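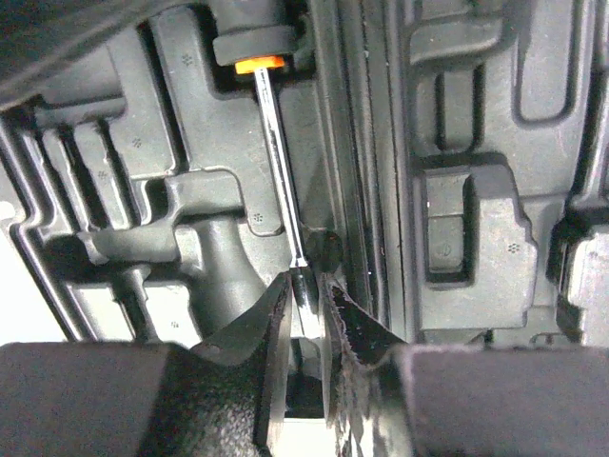
May 28, 2018. Got the tool case down from the top of the closet after breakfast, meaning to tighten one screw on the bathroom cabinet and be done by nine. I have owned this case since the move to Akcombe and I still don't understand its interior. Somebody at the factory had a vision. There are ridges and little stepped walls and pockets in shapes I have never seen on a tool, all in the same charcoal plastic, and the long screwdriver with the orange collar has a slot that holds its handle nicely and then sends the shaft off over the bumps like a road across the Alps. I tried it the other way around. It did not want to go the other way around. The screw, I should record, got its quarter turn at eleven forty.

Anouk De Bruijn called in the middle of this to ask whether I still had her pliers. I said I had pliers. She said hers had orange handles. I said mine had orange handles. There was a silence in which we both thought about last November, when we put up the Pietrzak shelves in her hallway and everything went home in one bag. She is not accusing me of anything. She only mentioned that she has been opening paint cans with a spoon.

So the day became an inventory, which I suppose is how people my age end up having hobbies. Everything that might be hers had to come out, along with everything that might be mine, and then all of it had to be looked at sternly.

The hammer is mine. My father bought it at Giller's when they were closing down, along with 2000 finishing nails, which I expect to be buried with. The black-handled screwdriver is mine because I remember using it to stir something. The two small ones with the orange and black handles I can't swear to. They could be from my case, they could be from hers, they could have been left by the man who fixed the dryer. I looked for initials. Who puts initials on a screwdriver? Anouk would, is the trouble, and there weren't any, so by that logic they're mine, and I felt better for nearly an hour.

The red cloth I had forgotten completely. I use it for wiping things, or I did before it went missing, and I have since bought two replacements that don't wipe nearly as well. It is in a heap by the screwdrivers now and I don't intend to fold it.

Then the wooden tray, which has nothing to do with tools and got pulled into it anyway. I bought it at the Fondum sale for 40 dollars, marked down from 115, on the theory that a person with a divided tray would become a person with divided screws. It has never held a screw. It holds the roses, the dark ones, one of them with orange in it and one that is frankly green. I like them in there. They look like chocolates for someone you're angry with. I considered moving them out and giving the cells over to hardware as planned, got as far as picking up one rose, and put it back in a different square. That was the reorganization.

I will say the fern cloth was a mistake for this kind of work. It's white, for one thing, and the little peach flowers are exactly the size of something you've dropped. I went after the same flower twice with a fingernail.

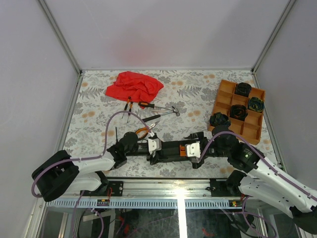
Evening

Called Anouk back and told her the pliers were probably hers. She said to keep them until she comes by, and did I also have a red cloth. I said what kind of red cloth. She said red.

Fed the cat, ate the rest of the lentils standing up. The case is back in the closet with the lid held shut by a belt, as the long screwdriver has settled on a new angle and the catch won't meet. I looked up what a plain metal toolbox costs. Up to 50 dollars at the place by the bus station, and it's just a box, you throw the things in and close it. I may go tomorrow if it doesn't rain.

The bathroom cabinet still opens by itself when the train goes past. Different screw, I think.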